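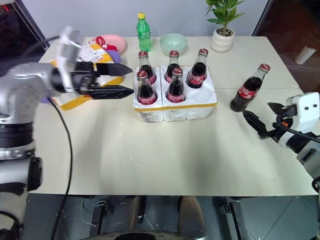 Cecilia Ansah, maintainer, Prandgate

Prandgate Bottle Notes – README

Welcome, and thank you for stopping by! Prandgate is a plain-text collection of notes on old and new glass soda bottles, put together by a few of us who like to poke through flea markets and write down what we find. It started as a shared spreadsheet between Carol Whitlock and me, and it grew from there (as these things do).

What you get
The file bottles.csv holds 300 entries. Each row has the drink, the bottler if we know it, the height, the wording on the base, and a free notes column where people tend to ramble. I've left the rambling in, as I find it's often the best part. A second file, caps.csv, has 50 entries and is much rougher.

How the entries were made
Most were typed up at kitchen tables from bottles in hand. Fasil Yilma checked the heights again in January and fixed nine of them. Where a base was too worn to read, the field says "worn" – please don't fill those in by guessing.

Known gaps
Returnable bottles from Stockdale are well covered, but Irnberg is thin, and I'd dearly love more from there. Dates are the bottle owner's best reading and can be off by years.

Using and adding
Take whatever is useful to you, and a small mention is always nice. To add a bottle, copy the last row, change it, and send it over with your name. Spelling doesn't have to be perfect, Carol goes through all of it anyway.

Last updated February 2025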